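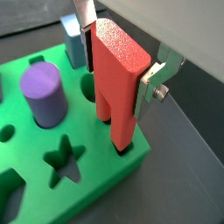 Progress report to Prosano, community equipment grant
Project: Flikum tabletop arm, Solberg shared workshop
Prepared by: Andri Reisinger
Period: to the end of November

Summary

The arm is built and running, and work has moved from assembly to block handling. Of the grant, $2,794 has been spent. There is one change to the plan, covered under the enclosure.

Arm and gripper

The gripper now has its second set of fingers. The first set flexed when it closed on anything tall, so the fingers were remade in metal and black pads were fitted. The right finger is an aluminum bracket held with socket-head screws, which means it can be taken off with a hex key and no other tools. Members have already used this twice to change the finger spacing.

The small camera near the gripper is working. Its view takes in both the part being held and the hole it is meant for, and that has made teaching positions a good deal quicker than judging them from the side of the bench.

Test task

We settled on a child's shape sorter for the test task, as set out in the application. It is cheap, it has a mix of easy and awkward shapes, and visitors to the workshop understand it right away. The star and the arch are the awkward ones. The arch has two legs that both have to line up, and a small error in wrist rotation is enough to stop it at the surface.

Each member who signs up gets a 40 minute slot. The target is 400 logged attempts before the spring open house, spread across all the shapes. Attempts are logged whether or not the block goes in.

Enclosure

The original plan was an open bench. We changed this after dropped blocks kept rolling under the lathe stand, and the work area now has gray panels on three sides and a dark gray floor.
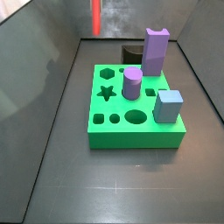 The plain background also helps the second camera, which is fixed in place and covers the whole board. Colours separate well against the gray. The side panels are glossier than we would like and pick up reflections, so we plan to try a matte paint on one of them first - if it makes no difference we will leave the others alone.

Problems

The board is not fastened down, and it can shift when a block catches the rim of a hole. We are looking at low stops screwed to the floor. The Sarau motor controller has also shut down 3 times during long sessions. The supplier has asked for the logs and we have sent them.

Next period

Fit the stops, paint the test panel, sort out the controller, and write up the build notes so that another workshop could follow them. No further funds are requested at this stage. Receipts are attached separately.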